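Reading the Fanuvwood rezoning packet

February 10, 2026

The staff report for the Fanuvwood rezoning went online last night. It is 62 pages with attachments. I read it because the site backs onto my street, and because the summary in the agenda leaves out the parts I wanted to know.

The request changes the old nursery parcel from agricultural to mixed residential. The applicant is Bulham, represented by Trevor Kennedy. The concept plan puts townhomes along Tredurberg Road, detached houses behind them, and one retail building of 3000 square feet at the corner. The plan is marked conceptual. Only the written conditions bind the applicant, so I spent most of my time on those.

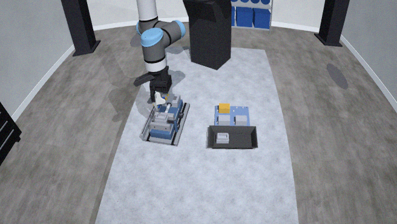 Condition 4 sets the buffer on the east line. The draft from September had a planted buffer with a berm. The current text keeps the planting and drops the berm. Staff does not comment on the change. I wrote to the case planner, Chantal Hiebert, and she replied the same day that the berm conflicted with a drainage easement. The easement is on sheet 2 of the survey if you want to check it. The line is faint.

Condition 7 covers access. There is one full entrance on Tredurberg Road and a right-in, right-out at the corner. The stub to Chan Lane stays closed until the last phase. "Last phase" is not defined anywhere in the document. Rhonda Landry raised this at the community meeting and was told it would be cleaned up. It has not been.

Traffic

The study projects nearly 2000 trips per day at full buildout. It assumes the corner signal is retimed but not rebuilt. The counts were taken while school was in session, which answers one complaint I heard at the meeting. The left turn from Tredurberg onto the highway drops one letter grade in the evening peak. Staff calls this acceptable under the county standard, and it does meet the standard as written.
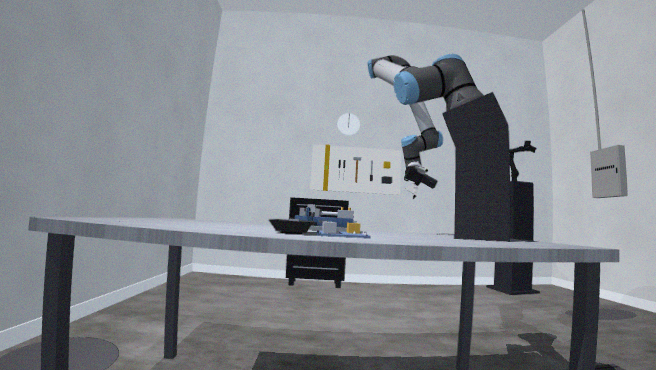
Drainage

Two ponds are shown, both on the low side. Vernon Robichaud, whose lot takes the runoff now, asked for the outfall to be moved north. The revised sheet moves it, though the narrative still describes the old location. If the two disagree, the conditions say the sheet controls.

Santosh Kashyap has posted a marked-up copy of the September draft next to the current one. His page numbers are off by one after the traffic appendix.

I plan to submit written comments on Conditions 4 and 7 only. For 7, I am asking that the Chan Lane stub be tied to a permit count in place of a phase. Comments go to the planning office by email and should include the case name in the subject line.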